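Dradeo 3: the pick planner for messy little bins

Home / Software / Planning / Dradeo

Hi, I'm Macario Ledesma, and I write most of Dradeo (and answer most of the support mail, so be nice). Dradeo is a grasp and motion planner for single-arm cells that have to sort small odd-shaped stuff into bins or fish it back out again. You give it a depth image and a rough idea of your table, and it hands back a ranked list of grasps with a collision-checked path for each one.

I started it after a long January of tuning approach angles by hand. Every time somebody moved a bin two inches, all my waypoints were garbage. I wanted a tool where I could shove things across the table, hit rescan, and go get coffee!

What you get

The planner itself, which runs as a local service. No cloud account, no login.

Bin Fit, my favorite part. It finds the open top and the walls of each container and keeps the fingers off the lip. Low front walls are handled separately from the sides, so the arm can come in at a slant when there's room.

A grasp viewer in your browser. Click a grasp, scrub through the path, see which check killed the ones that got thrown out. You'll spend more time in here than you expect.

Cable zones. Draw a loose tube around any hose or cable bundle riding on the arm, and the planner will leave room for it when it picks a wrist rotation. This was the most requested thing in version 2 and it took me forever.

A plain Python client, plus connectors for Kaushik (scheduling) and Botis (logging) if your shop already uses them.

What it needs

A 64-bit Linux machine, a depth camera you've already calibrated, and an arm with a joint-level interface. A graphics card helps with the segmentation step but the planner doesn't need one. With the default settings it tries 3,000 candidate grasps per scan and keeps the best 12. You can change both numbers in the config file, and I'd leave the second one alone until you've got a feel for your parts.

Table setup

Tell Dradeo where the work surface is and it treats everything below that height as solid. If your surface has holes or torn edges, turn on "patch surface" or you'll get funny little phantom grasps down in the gaps. I left that off for a whole afternoon once. Never again.

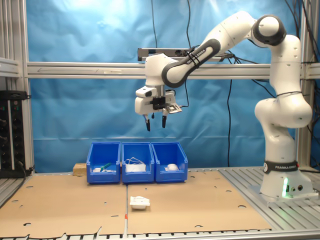 Franka Emika arm over three blue bins, gripper open and empty, with one white piece out on the tan sheet.

Licenses

One license covers one cell, and you can move it between machines as often as you like. Updates are free for 12 months. After that the version you have keeps working and you renew if you feel like it. Schools get the full thing for $80 per cell, same features, just write from your school address.

Dradeo is sold through Wurkoso, so that's the name you'll see on the invoice. The trial is the complete program with a limit of 3 saved table layouts.

Current release notes last edited 15/11/2024. Got a weird gripper? Send me the model file and I'll tell you if it'll load.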